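I've had the Lutireck burr grinder since March and I'm still a little smitten! It replaced an old Dedis that screamed like a leaf blower (sorry, neighbors), and the difference at 5 in the morning is huge. 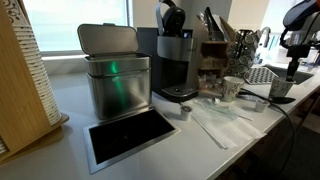

Paper cups by the window at the coffee station.

Grind is even, even on coarse, and the hopper lid finally fits the way a lid should. My one gripe is the dial – 13 settings and the numbers are tiny. Static is a bit messy too with dark roasts. I'd still buy it again.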